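02/10/2025, Ploltport golf workshop, notebook

Second pass on the loft and lie checks for the high school team's irons before the conference tournament. Borico gauge re-zeroed first. It had drifted half a degree since December, so the old numbers for the 7-irons are off by that much and I have marked them in the binder.

Bumley set: 5-iron and 6-iron both a degree flat. Bent the 6 back and left the 5 alone, the hosel didn't like it last time. Wedges fine. Pitching wedge swing weight reads light against the card, no idea why, same shaft and same grip.

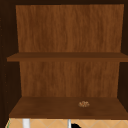

Cabinet, upper part, nothing on the middle shelf.

Putting test on the indoor strip after lunch. 80 putts per head, two heads, same ball. The Moschos mallet holed 59. The blade holed fewer, but I lost the tally sheet for the last 30, so I'm not writing a figure down. Redo the blade tomorrow with the counter.

Also checked the ball machine. It is past 3,000 cycles on the current belt and the feed hangs on every warm start. Ordered a belt. Cleaned the chute, no change.

Grips: the slip-on tape from the new roll lifts at the butt end on the thinner shafts. Going back to the old roll for the tournament sets. 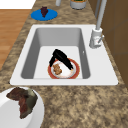
Vsevolod Shevchuk read the putting numbers and thinks the mallet result means little until both heads are cut to the same length, the blade being half an inch longer. He would also roll the strip between heads. Fair point on the length. Will cut the blade down and run both again.

Still to do: 8-irons, left-handed set, label the spare shafts.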